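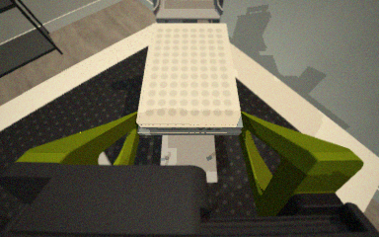
What finger shape is best suited to gripping a well plate by its long edges?

A finger with a flat inner pad that runs parallel to the plate edge, with enough length to resist yaw and enough clearance behind the pad to keep the finger off neighboring labware. Pad height matters more than most buyers expect, and the thread below concerns that point.

Forum: End Effectors and Tooling
Topic: Wevurix angled fingers compared with Gilteck parallel jaws, plate handling in simulation

Posted by D_Yule
Members of this board were asked in November to submit comparative results for the plate handling task. Our group has completed its portion and I am submitting a summary for comment.

Two finger sets were evaluated on the same simulated arm. The first is the Wevurix angled set, in which each finger has an outer bar and an inner prong with an open wedge between them. The second is the Gilteck parallel set, with solid jaws. Each set was given 400 grasp attempts on a rendered well plate, with the starting position of the plate varied at random. The controller, camera pose and closing speed were held constant.

The Wevurix set recorded 8 failed grasps. The Gilteck set recorded 28. A failed grasp was defined as any attempt in which the plate was not held at the end of the lift. On the basis of these results we intend to recommend the angled set for the next phase of work.

Donnie Yule

Posted by benchtop_mara
Thank you for the summary. Before the recommendation is adopted, I would ask for the contact parameters. A difference of that size may reflect the friction value assigned to each pad and have little to do with the geometry. Were both sets given the same coefficient?

Posted by D_Yule
They were. Both sets used the default value supplied with the Jurnislow controller package. The finger masses were taken from the respective model files and were not adjusted.

Posted by kestrel_automation
I must register a disagreement with the definition of failure. A plate that is held but tilted would be counted as a success under the wording given above. In a laboratory with filled wells it would be a spill. We ran a similar comparison last year, and the angled fingers held nearly everything, but the prongs flexed inward and the plate came up with its far end low. The parallel jaws dropped more plates and kept the remainder level.

Our facility retained the parallel jaws for that reason.

Posted by oduya_r
With respect to the previous post, that comparison concerned physical fingers made of a flexible material. The fingers in Mr. Yule's test are presumably rigid bodies, in which case the prongs cannot flex at all. The two sets of results should not be placed side by side.

Posted by kestrel_automation
That is a fair correction as to the cause. My objection to the definition stands. Tilt should be recorded whether or not the model allows for flex.

Posted by D_Yule
The fingers were modeled as rigid. I accept the point on tilt — the pose of the plate was logged at every step, so the figure can be recovered without repeating the runs. I will propose a limit of 7 degrees from level, subject to comment.

Posted by benchtop_mara
Seven degrees is too generous for a plate with full wells. I would suggest that the limit be set by fill volume, or that the full distribution be published and each reader left to apply a limit.

Posted by ogilvie_integration
We supply the Ogilvie wrist camera mount to several groups represented here and wish to raise a separate matter. From a camera placed behind the gripper, the near edge of the plate and the rim beneath it are well presented, while the far end is foreshortened. If the grasp point is being estimated from that view, position along the length of the plate will be the weaker measurement. Has the board considered a second, overhead camera for the comparison?

Posted by oduya_r
An overhead view would help with the estimate, but it would also change the test. Most of the cells for which this tooling is intended have a single wrist camera. I would keep the single view for the main comparison and report the overhead results separately.

Posted by D_Yule
Agreed. The revised submission will contain the tilt distribution for both finger sets, with the single view retained. The recommendation in my first post should be regarded as withdrawn until then. The pose logs will be placed in the shared folder by Monday, and members who wish to apply their own limit may do so from that file.

Posted by kestrel_automation
Please include the failed attempts in the logs as well. Ours were discarded and we have regretted it.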